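Speaker notes - "House rules for a shared robot table"
Talk for the Brultier user day, Monday, after the coffee break. Slot is 20 minutes with questions. Speak slowly!

**Opening**

Good morning. My name is Heidrun Eder and I work in the lab of Mottram at the Braltumthorpe site. I will speak about the rules we wrote for our tabletop cells. The rules are short, one sheet of paper. To write them took us from December until the summer.

I am not a safety assessor. Where I speak about the standards, please take your own copy and read the clause yourself. The sheet does not replace the risk assessment, it comes after it.

(Wait for the latecomers, the door is noisy.)

**Slide 2 - why a sheet**

In our first months we kept a list of stops. We wrote down 147 unplanned stops, and for most of them the cause was on the table or on the cable, very seldom in the program. A cup left in the wrong square. A cable one turn too tight. Everybody knew how to avoid this, but each person knew a different part of it.

Ask the room: who has a written rule for cables? (Usually few hands. Do not comment, go on.)

**Slide 3 - before power**

- Walk once around the table, with the hands free.
- Press the emergency stop and release it. Each shift, also when the last shift has done it.
- Check that the program on the pendant is the one written in the log book. We had two versions of Trino with nearly the same name, and this was my mistake.
- Say aloud "arm live" before you enable. People find this embarrassing for a week.

**Slide 4 - speed and distance**

Our limit for new motions is 400 mm per second at the tool, until the motion has run 3 times without correction. After this the responsible person may raise it and signs for it. This number is from our own assessment. Please do not copy it, your tool and your objects are different.

With two arms over one table, only one may enter the middle at a time. The other waits with open fingers at its waiting point. We tried to solve it only in software and we still had one contact, a light one, but I did not sleep well.

**Slide 5 - cables and straps**

Cables are strapped to the long segment, with a free loop at the wrist. Before a new program is released, turn the wrist to both ends of its range by hand guiding and look at the loop. Straps are checked weekly. A strap that has moved is not pushed back, it is opened and closed again.

**Slide 6 - the table**

Here I take more time, the questions come always to this slide.

The paper and the tape grid are part of the cell. Objects for the task stand on the paper, electronics stay behind the table edge. When a tape line lifts, it is written in the book and replaced at the end of the shift. We change the whole paper after 2000 cycles, or earlier if someone asks for it. No discussion is needed for "earlier".
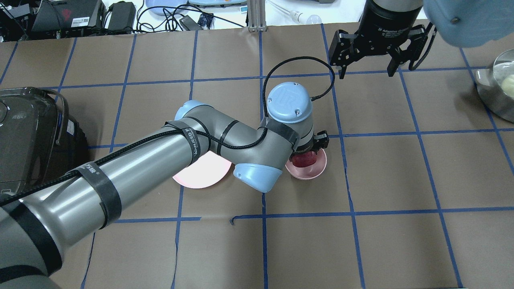 Who is allowed to restart the arm after a protective stop?

The person who has the pendant, after this person has looked at the table and said the reason for the stop aloud. If the reason is not known, the arm stays stopped and the responsible person is called.

**Slide 7 - what we would change**

The first version had too many rules, and people signed it without reading. Now a new rule goes in only when an old one goes out or gets shorter. The log book should have been there from the first day - we lost the notes of the first weeks.

Still open: how to handle visitors. At the moment they stand behind the yellow line and I stand with them.

Last slide has my address and the sheet as PDF. If time is short, skip slide 7 and go directly to questions.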